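Laltik Cable Guard Kit for Bin Picking Arms

Made by Segers. Sold and fitted by Rudach.

Item type: hose and cable retention kit for the wrist and forearm of small and mid-size industrial arms
In the box: 5 split clamps, 2 swivel brackets, 1 spring return, abrasion sleeve, hex key, fitting sheet
Sleeve length: 1000 mm, can be cut to size
Power supply for snag sensor: 24 V DC
Lead time: ask for current stock

Why we changed this product

The first version of the Laltik kit had a fault, and customers who bought it before March should read this section before ordering spares.

At our Kullutska test cell, an arm was picking bar-shaped blocks from a metal bin when the loop of hose at the wrist caught on the bin rim. The arm was reaching for a block close to a wall, with the wrist turned almost to its limit. The old swivel bracket should have let the loop slide clear. It locked instead, and the arm kept moving until the controller stopped it on a torque limit. One clamp cracked and an air line pulled out of its fitting. The gripper lost pressure and dropped the block it was holding back into the bin. There were no injuries.

Henryk Kaczmarczyk, who runs the test cell, took the bracket apart the same afternoon. Fine metal dust had worked into the bushing and the bracket would turn only with a wrench. That bushing had done roughly 83 hours of picking. 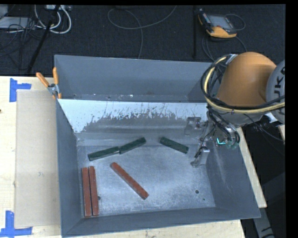
Scraped metal bins shed dust, and an open bushing above one will pick it up sooner or later. The current kit uses a sealed bushing with a lip on both sides. The spring return is also stiffer, so the loop is pulled back toward the forearm when the wrist lowers into a corner.

The snag sensor is new. It is a small pull switch between the second and third clamps, wired to a stop input on the controller. It protects the cables and the tool. It is not a safety device for people and must not be used in place of guarding, a light curtain or an emergency stop.

If you have the old kit

Check the side of the swivel bracket. Old brackets have a plain round boss and new ones have a flat. If yours is round, stop the arm, lock out the power, release the air and turn the bracket by hand. If it sticks at any point, take it out of use. Replacement brackets are free of charge. Write to Lena Grabowska in Rudach service with your order number and the arm model.

Do not oil the old bushing. Oil holds the dust and makes the sticking worse.

After fitting

Run the full picking program at low speed with the bin empty, including all four corners. Watch the loop from outside the guarded area. Check clamp screws after the first shift and again after a week.

Spare parts: sealed bushing, split clamp, spring return, sleeve, pull switch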